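Robotics Club Takes On the Laundry Pile

It has been a busy October for the Plereo student robotics club, and anyone who has wandered past the lab after four o'clock will know it, as the lights have been on well into the evening and there always seems to be someone hunting for a hex key. The club's five members are getting their entry ready for the McAlister Challenge, where student teams teach a machine to do an ordinary household chore. Last year's group went for stacking cups. This year they picked cloth, and they have been finding out just how stubborn a bit of fabric can be!

Club lead Ruairí Brennan says the plan is to record 320 short demonstrations by hand before any of it goes to Eline, the team's robot arm. "You get very fond of the easy ones," he told us, "and then a corner flops over and you start again." Trikex, a local parts supplier, kindly helped out with motors and a box of spare screws.

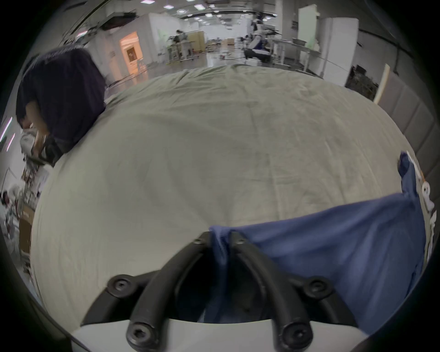 Cloth is hard for a robot mostly on account of never lying the same way twice, so the club wants plenty of variety in its practice runs, with different sizes, weights and colors. The blue piece held in the black fingers of the gripper, over a much bigger pale cloth full of wrinkles, is the kind of thing Eline will have to sort out alone. Students who would like to join can stop by the lab any afternoon before five.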